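Ticket: Bed count on the shelter intake board doesn't match the house
Opened by: Fanni Szénási, Skelus Night Shelter
Product: Stisteline intake, shelter edition
Status: Resolved
Opened: Jul 10, 2015

First off, we love the new intake board. Check-in used to mean a clipboard and a lot of shouting down the hall, and now the front desk can see the whole house on one screen. The overflow dorm over on Billia Street is on it too, finally!

The trouble is the "beds open" number. After the 6 p.m. check-in it says we have 20 beds open when the Billia dorm is full to the door. If I click into the dorm itself, every bed has a name on it. Go back to the front page and there are the 20 again. The city referral line reads the front page, so they keep sending men over to us and we have to find them a place across town.

What I tried so far:
Logged out and in. Same.
Different computer, different browser. Same.
Ran the nightly close by hand. The number went right for a minute or two and then jumped back.
Checked one guest out and in again. The dorm page changed, the front page did not.

Export of the guest list is attached, 2,689 records going back to February, when we moved over from the old Tóth database. Names are taken out.
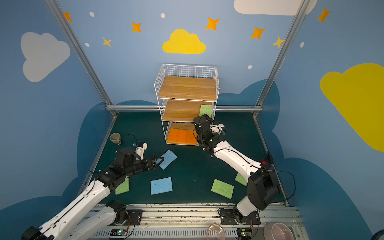

Lajos Jakab replied that the export was a huge help and that he could get the same wrong number on his test copy within minutes. He asked whether Billia had been set up as a new site or copied from the main house, and whether anyone had changed the season setting this summer.

Fanni Szénási:
Copied! I did it myself from the main house, it saved me typing in all the rooms. And yes, the season got switched from winter to summer when the church basement closed. Could that be it? The timing is close.

Lajos Jakab:
That's it, I'm nearly sure. A copied site keeps the season calendar of the site it came from. When you went to summer, the main house changed over and Billia stayed on winter, so the front page is counting beds under one calendar and guests under the other. The dorm page only looks at its own calendar and comes out right.

Please try this:
1. Settings, Sites, Billia dorm, Calendar. Pick "own calendar."
2. Set the season to summer and save.
3. Run Recount from the Tools menu. With a list your size it takes a while, so leave the window open.

No guest records are touched by any of it – Recount only redoes the totals.

Fanni Szénási:
Did all 3 steps between breakfast and the morning meeting. The recount stopped once at 800 with "calendar in use" – I had the dorm page open on the other computer. Closed that, started over, and it went clear through. Front page says 0 open for Billia and the dorm page agrees!

Left it alone through tonight's check-in to be sure. Two late arrivals, one no-show, and the number moved each time the way it should. I called the referral line and they see the same thing we do. The evening crew cheered, I'm not kidding.

One wish while I have you: a little warning when you copy a site, saying the calendar comes along with it. We may open a women's dorm this winter and I'd surely copy again.

Lajos Jakab:
Great news, and thanks for testing it over a real check-in. The warning is on the list for the next update. Until then, set "own calendar" right after copying and before you put in any guests. Closing this one, and if the count drifts again just reply here and it will reopen.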